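Ticket 2761
Product: Stuso teleop bridge
Site: Katsaros bench, cell 3
Opened: January 1, 2024
Status: Monitoring
Priority: Normal

Summary
Tool tip lags the operator's hand and then jumps during recorded demonstrations. The task is block pushing on a maple board with a rod tool. Recordings made after the bridge update are not usable for training.

Reported behavior
Operator moves the hand controller slowly to the left. The arm holds still, then covers the whole distance in one step. The jump is worst on short moves near a block. Fast sweeps over open wood look normal. Restarting the bridge clears the fault for a few minutes.
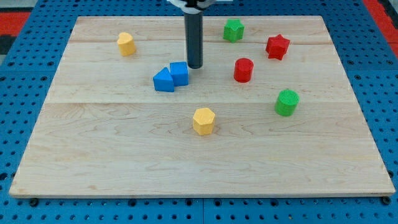 Command smoothing was checked first. The Sikau controller publishes at 100 Hz and the bridge was reading at 200 Hz, so every second read returned a stale pose. The filter took the repeated pose as zero motion and held the arm until the deadband was exceeded. Test instruction for the comparison runs was "separate the blue cube from the blue triangle". The two start out touching, so the tip has to make a small, slow correction before contact, and that is where the hold shows up. Pushing the yellow hexagon toward the near edge of the board did not reproduce it.

Steps tried
Swapped the controller cable. No change.
Set the deadband to zero. Hold is gone, but the tip shakes at rest.
Matched the bridge read rate to the controller. Hold and jump both gone.
Restored the default deadband with rates matched. Still good.

Workaround
In the Irkach config, set read_rate to 100 and restart the bridge before recording. Do not edit the deadband.

Open items
Demonstrations recorded since the update need to be flagged – the stale poses are stored in the action column and cannot be filtered out later. The bridge should also log a warning when the two rates differ. Feature request filed separately.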